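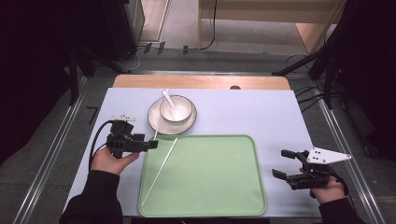
Plate, bowl, spoon, chopsticks and the green tray, with a gripper in each hand.

Iro and the tray room: your questions

I'm Vivek Chaturvedi and I run the tray room at Sturaslow. I've been asked the same things in the corridor, at the tea urn and once through the door of the gents, so I've written the answers down. If yours isn't on the page, come and find me. Last updated 2nd January.

What is Iro, then?

Iro is the two-armed robot we're getting from Halteck. It'll stand at the end of the line and set trays: plate, bowl, spoon, chopsticks. That's all it's down for at the moment. We send out 347 trays on a normal lunch and setting them is the bit everybody moans about (me included, I did it for years and my shoulders still remember).

Why are people waving grippers about?

They're teaching it! You hold a gripper in each hand and set a tray with those instead of your fingers. The movement gets recorded and Halteck use the recordings to train Iro. The idea is that it learns from someone who knows how a tray ought to go, which seems a lot more sensible to me than having an engineer guess.

Is it hard?

It's odd at first. You know perfectly well how to pick up a spoon, and then suddenly you've got two stiff black fingers on each side and you're a toddler again. Bowls are fine once you find the rim. Chopsticks are the nuisance, being thin and keen to roll, and I'd say leave them until you've had a go at everything else. Most people settle down in their first session. Bhupendra Bhatt was quick from the off and is very happy to tell you so.

How long is a session?

It's 40 minutes, and then you stop, even if you're enjoying yourself. The grippers aren't heavy to pick up but you do feel them in your wrists after a while. You get a proper break afterwards and it doesn't come out of your lunch.

Do I have to do it?

No. Seventeen of us have put our names down so far and that's plenty to be going on with. If you try it and hate it, say so and you're back on your usual job the next shift. No form, no chat with HR.

Do I get paid extra?

Yes, sessions go down at the training rate. Put it on your sheet as "Iro" and I'll sign it. Please don't write "robot", payroll rang me about that.

Does it matter how I lay things out?

Start with everything on the sheet the way the card shows, then do it at your own speed. Nobody wants you racing.

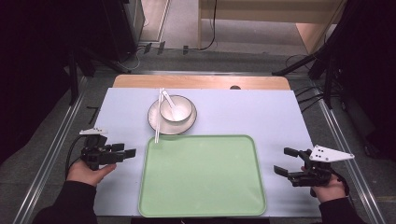 The start won't be identical every time and it isn't meant to be. Chopsticks might be lying on the tray in one go and next to the plate in another, and Iro has to cope with both, same as we do when the crockery comes up from the wash any old how. If you drop something, carry on and pick it up. Halteck told us they'd like to keep the fumbles, so please stop apologising to the equipment.

What gets recorded? Is it filming me?

The cameras are there for the hands, the grippers and the table. Your name isn't attached to a recording; each one just gets a number. We had 402 of them at the last tally. I asked straight out whether the recordings could be used to check how fast somebody works, and the answer I got, in writing, was no. The letter's pinned up by the lockers and you should read it for yourself. If you want a recording of yours deleted, tell me and I'll pass it on.

Come on, is it taking our jobs?

Right, the big one. What I've been told by Jaiswal, who hold the catering contract, is that no posts go when Iro arrives. Hours stay as they are until November at the earliest, and there'll be a meeting before anything changes after that. I can't promise you what happens further on and I'd be daft to try. I did ask for the November bit to be put on paper and it has been.

What will change is who stands where. Two people come off tray setting each lunch. One goes to the hot counter, which has been short for ages, and the other does special diets, where we badly need a second pair of eyes. Both count as the same grade as now. If you'd rather not move (some of you like the quiet end, I know), speak to me early and I'll see what I can juggle.

Will somebody have to look after it?

Yes, and it'll be one of us. There'll be a person on each lunch who keeps it stocked, clears up when it makes a mess and presses stop. Bhupendra is doing the first lot of training for that. It pays a bit more and I'd like to see names from both shifts.

What if it's rubbish?

Then we set trays by hand, like we do today. The old bench is staying where it is and I've refused to let anyone take the shelves down. I expect it to be slow to begin with, and I expect the chopsticks to cause some language.

Can I come and watch before I decide?

Please do! Stand behind the rails and mind the cables on the floor. Leave your tea outside.

Who do I moan to?

Me first, or Bhupendra if it's me you're moaning about. There's also a notebook on the hook by my office door, and I read it at the end of every shift. Whoever wrote "can it do the bins" – I've asked, and I'm waiting to hear back.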